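7/4/21 -- notebook, location desk, Jevonbridge office

Great morning! The caller-location merge finally runs end to end on the test bench, and I want to get it down before I forget what I changed. Akash had been telling me for ages that the trouble was in how we order the fixes and I kept blaming the network side. He was right, and I owe him a coffee.

Short version: when a test call comes in we get a position from the handset and a coarser one from the tower. The old code kept whichever arrived last. On a slow link the tower fix could land after the handset one and push the pin clear across town. The new code compares the uncertainty radius first and only then looks at the timestamp. I replayed 39 recorded test calls from the Sustau set and the pin settled on the right building in almost all of them. The misses, going by the logs:

call 9 -- handset sent a radius of zero, which we trusted completely (bad!)
call 5 -- two fixes with the same timestamp to the millisecond, order came out random

The zero radius is an easy one. I'm treating zero as "unknown" and giving it the tower radius until a better fix shows up. The tie needs more thought. Yamila suggested sorting by source as a last step, so handset always beats tower, and I like that a lot, but I want to see what it does when the handset fix is a cached one from before the call started. Iara has a couple of recordings like that from October and she's digging them out for me.

Also cleaned up the replay script. It takes a folder now, so you can point it at a whole set and go get lunch. Output goes to a plain text file with one line per call. The flag is still called --sedness because it was written for the Sedness trial, sorry, I'll rename it when I have a minute.
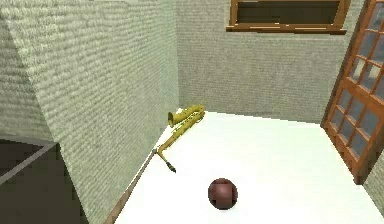
Does the merge add any delay before the dispatcher sees a pin?

The first fix still goes straight to the map, so the pin shows up as fast as it did before. The comparison only decides whether a later fix is allowed to move it.

Nest asked whether we could draw the radius as a circle around the pin and let it shrink as better fixes come in. I tried a rough version after lunch and it looks wonderful! With the old merge the circle would have jumped in and out like mad, now it just closes in. There's a small flicker when the zero-radius rule kicks in -- I think the map redraws twice. Left a note in the code where it happens.

Augustina wants floor numbers next. The Núñez building calls carry altitude but the error on it is huge, easily 2 floors either way, so I'd rather show a range than one number. We talked about it by the whiteboard for most of an hour and I came away really excited about it, even though I have no idea yet how to lay it out on the dispatcher's screen.

To do:
commit the zero-radius rule with a test for call 9
cached fix recordings from Iara, then decide on the tie
find the double redraw
ask Akash if the bench clock drifts, the timestamps in the last batch look a hair early

Bench is still set to the slow link profile, please switch it back if you need it before me.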